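4.2 Delay between minor wounds and tetanus boosters

Of the 504 adults who returned the Ellden questionnaire, 300 gave a usable date for their last booster. The rest left the item blank or wrote "as a child," which we coded as missing. Missing answers were more common among people over 60 and among those who had moved to the area from elsewhere.

Knowledge and behavior did not line up well. Most respondents linked tetanus with rusty nails, but few named garden soil, splinters, or animal bites as possible sources. Wounds that bled freely were usually shown to a nurse or pharmacist — small punctures were mostly rinsed and covered at home. The same pattern appeared in the Borkuvwood sample, where the item wording was slightly different (see Section 3.1).

Both samples were limited to households with a mailing address. Leaflets were sent to 700 addresses in October, before the second round, so recall in that round may be inflated. We did not adjust for this. Booster dates were self-reported and were not checked against clinic records. 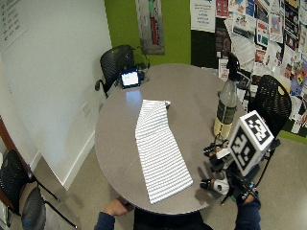 Figure 3. Round table, two views.
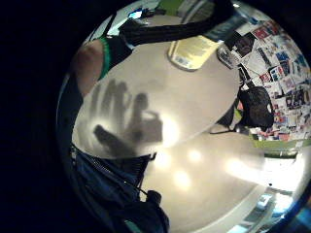

One respondent objected that the questionnaire asked when the last booster was given but never whether anyone had offered one, and wrote that in her case a puncture wound had been cleaned and dressed at two visits without the subject coming up.

Last updated: October
Shares 4 | Comments 1
Contact | © Prasasix | Back to top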